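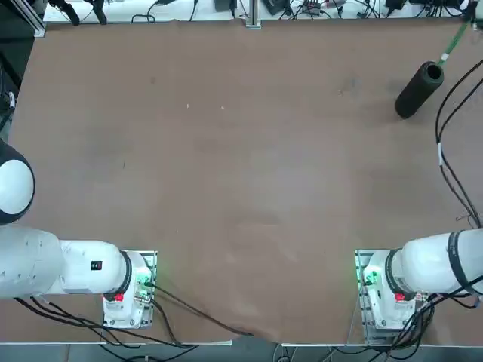 Dredon two-arm test bench

The Dredon bench is made for customers who want to compare grippers before they buy. Two arms are mounted along the same edge of the table, with free working area between them, so you can try one gripper on the left and another on the right with the same parts.

We keep the Skutetti and Tustov grippers in stock for trials. Change of gripper takes 8 minutes with the standard flange - please bring your own adapter if your flange is different. The controller is Swati, and it saves up to 500 cycles for each gripper.

Bench order no. 111
Price: $3,777, arms not included
Next free trial places: September

For questions about trials please write to Nektarios Panagiotou.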